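Wrist cam policy closes early on plates, fine on bowls?
Forum > Manipulation > Control and perception

kphung_bilt
Posted 09/04/2023

Hi all, long-time reader, first proper post, sorry in advance for the length. I'm running Pinau for the learned policy with Proler underneath doing the joint-level control, and the job is loading dishes into a wire rack. Bowls are fine. Plates are driving me up the wall!

What happens is the policy comes down beside a plate, lines up nicely, and then sends the close command before the fingers are far enough over the rim. Proler does exactly what it's told, so I get a pinch right on the edge and the plate swivels as soon as the arm lifts. I trained on 867 demos, a mix of plates and bowls, wrist view plus joint state, nothing else going in.

When the grip is decent it looks like this, with the plate on edge between the two fingers: 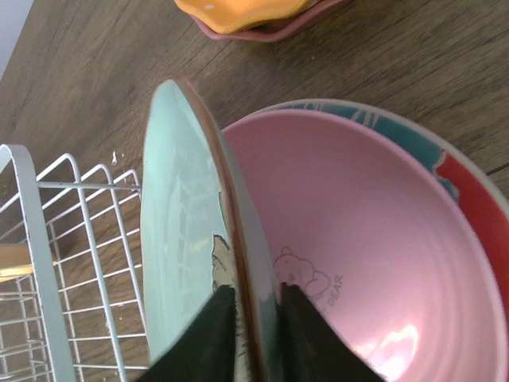 I've been through the logs and the gripper command is already ramping 11 control ticks before I'd want it to. The arm pose at that point is still heading down, so the two are out of step. I've tried smoothing the actions (made it worse, everything got mushy) and I've tried shortening the action chunks, which helped a bit but the approach went jittery. Has anyone sorted this without collecting a whole new set of demos? I'd really rather not, my shoulders haven't forgiven me for the last lot.

thu_ly
Have you checked your timestamps? I had the same thing on Pinau and it was camera latency. Frames were getting stamped on arrival instead of at capture, so in training every picture was paired with an action from later on. The policy learns to act early and you sit there blaming the network. Mine was out by 3 frames and I lost most of November to it.

gumleaf
Don't agree, sorry. If it was latency the bowls would be off as well, and the OP says they're fine. I reckon it's depth. A thin rim looks nearly the same to the camera over a fair range of heights, so the policy is guessing. Add a fixed camera and retrain.

thu_ly
Bowls are forgiving though. You can close early on a bowl wall and still get away with it, so "fine" doesn't tell you much. Plot the command against the finger position for both and see if the offset matches before anyone buys another camera.

kphung_bilt
Okay, that's a fair point and I hadn't plotted the bowls at all because they were working, silly me. Just did 3 bowl runs and the gripper is early on those too! Same sort of lead. So gumleaf, I think you might be half right about the rim, but there's definitely an offset in there.

On the depth side, I did wonder about the background. The tabletop has a strong grain on it and the wall is very plain, and at some arm poses there isn't much in view besides those two and whatever dishes are at the back. I was planning to mask the fingers out as well but now I'm not sure, they're about the only thing that gives the policy a constant scale.

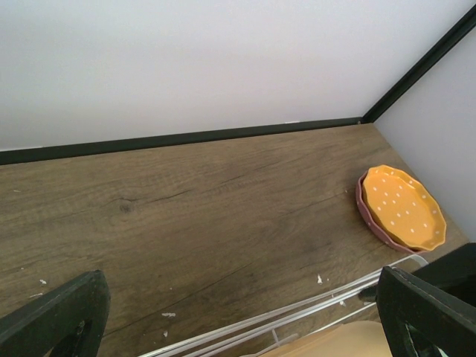 Please leave the fingers in, gumleaf wrote a bit later. I masked them once in Biltomia and the grasps went to pieces, the policy couldn't tell how far open it was. Random crops and a bit of colour jitter will do more for you on the background. And I still say fixed camera.

thu_ly
Agree on leaving the fingers in. Disagree on random crops for a wrist view if they're big ones, you're shifting the very thing it uses to judge position. Keep them small. But fix the stamps first! You can shift the actions in the existing demos and retrain, no need to collect anything.

kphung_bilt
Shifting the dataset now, small crops, fingers stay. Is there a tidy way to get capture time out of the Proler camera driver, or do I have to patch it?

thu_ly
There's a flag for it in the driver config, off by default. Turn it on, then restart the whole bridge and not just the camera node, otherwise it keeps the old clock.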